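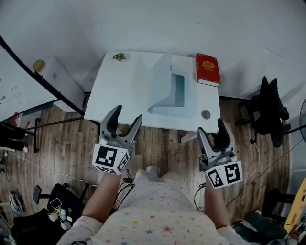
Home Organization, Unit 2: The Desk
Course handout, Branstead Evening Program
Instructor: Baltazar Serrano

Welcome back! Last time we did kitchen drawers, and I loved reading your notes on them. Now we get to my favorite piece of furniture in the whole house. A desk is small enough to finish in one sitting, and you get to enjoy the result the very next morning.

Start with the top

Take everything off and put it on a chair, a bed, the floor, wherever there is room. Wipe the surface down, then wait a minute before anything goes back. Look at how much space you really have! Most of us haven't seen our own desktop in months.

Now bring things back one at a time. For each one, ask when you last used it while sitting there. Daily things stay within reach of your writing hand. Weekly things go in a box. Everything else lives in another part of the room.

The one-box rule

I allow one storage box on the desktop, and I like the see-through or cloudy kind – you get a hint of what's inside without having to look at all of it. Keep it toward the back if you write by hand, or to one side if you use a laptop. If the lid won't close, the box is full and something has to go.

Books

A hardcover you are reading can stay out, flat, in a corner. Just one. Finished books go back to the shelf the same day (I break this one constantly).

Cords

If your desk has a grommet hole, please use it! Feed the charger up from underneath and leave only a short length on top.

The chair problem

Chairs collect things. Cups, toys, mail, a sweater. During the sort that's fine, but the seat has to be clear before you call the job done – otherwise you'll move the pile straight back onto the desk when you want to sit down.

For next class

Set a timer for 28 minutes and do your own desk. Write down 8 things that left it and where they went. Bring the list to the Mabula room, and we'll compare in pairs. Unit 3 is closets.

Last updated 24 September 2025
2 comments · 2 shares
© Branstead Evening Program | Contact | Back to top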